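티켓 제목: 블록 적재 셀, 쌓기 단계에서 아래 블록이 밀림
설비: Skutthorpe 조립훈련 라인, 양팔 셀
접수 부서: Cordero 생산지원
담당: Akihiko Ogura (Gamoris 현장지원)
상태: 관찰 중
우선순위: 보통

접수 내용
9월 프로그램 교체 이후 오른팔이 블록을 내려놓을 때 먼저 놓인 블록을 건드려 정렬이 틀어집니다. 오전 근무조 기록으로는 60회 중 11회 발생했습니다. 발생할 때마다 작업자가 셀을 세우고 손으로 다시 맞춥니다. 예전에는 두 사람이 직접 쌓던 공정인데, 지금은 한 사람이 옆 포장대 일을 하면서 알람을 같이 봅니다. 멈춤이 잦으면 포장 쪽이 밀립니다.

1차 확인 (Ogura)
손목 카메라로 접근 자세를 봤습니다. 빨간 블록은 두 손가락 사이에 물려 있고 노란 블록과 거의 일직선입니다. 좌우 편차보다는 하강 높이 쪽을 먼저 의심합니다. 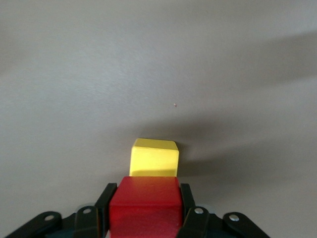 첨부 1. 손목 카메라, 빨간 블록을 잡은 상태. 바로 앞에 노란 블록.

바닥면에 작은 붉은 점이 하나 보입니다. 정체는 모르겠고, 테이블은 청소 항목에 넣었습니다. 노란 블록 오른쪽으로 그림자가 넓게 번져 있어 비전 쪽 윤곽 검출값도 따로 뽑아 두겠습니다.

조치
1) 접근 높이 2 mm 상향.
2) 하강 속도를 기존의 30%로 제한.
3) 그리퍼 손가락 패드 체결 확인, 풀림 없음.
4) 비전 설정은 변경하지 않음. 원인을 나눠 보려고 그대로 두었습니다.

현장 의견 (Cordero 오전조)
속도를 낮추니 한 사이클이 길어져서 포장대에서 기다리는 시간이 생깁니다. 대신 뛰어갈 일은 줄었습니다. 알람음이 포장기 소리에 묻히니 경광등도 같이 켜지게 해 주세요. 그리고 재시작 권한이 조장에게만 있어서 조장이 자리를 비우면 그냥 서 있습니다.

답변 (Ogura)
경광등 연동은 Sunatine 제어반 출력에 여유가 있어 가능합니다. 재시작 권한은 저희가 정할 사항이 아니니 생산지원에서 결정해 주시면 계정만 추가하겠습니다. 케이블도 한 번 봐 주세요. 오른팔 그리퍼 옆으로 검은 케이블이 크게 돌아 나와 있습니다. 간섭은 확인하지 못했지만 고정 위치를 바꾸는 편이 좋겠습니다.

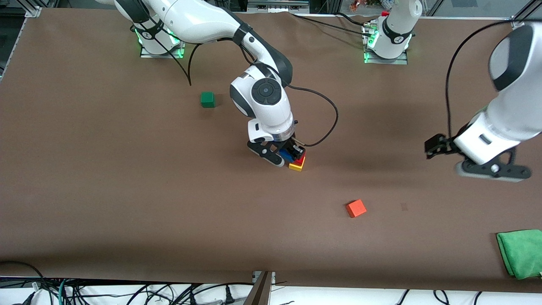 첨부 2. 셀 전경. 오른팔 그리퍼가 블록 더미를 잡고 있고, 왼팔 그리퍼는 열린 상태.

테이블 앞쪽 흰 면에 얽혀 있는 전선들도 같이 정리 부탁드립니다. 오른쪽 구석의 초록색 천은 가동 전에 치우는 것으로 점검표에 추가했습니다.

남은 일
- 경광등 배선: Gamoris
- 재시작 권한 범위 결정: Cordero 생산지원
- 케이블 고정 및 전선 정리: Cordero 설비
- 같은 조건으로 60회 재시험 후 결과 첨부: Ogura

재시험 결과가 올라올 때까지 티켓은 열어 둡니다.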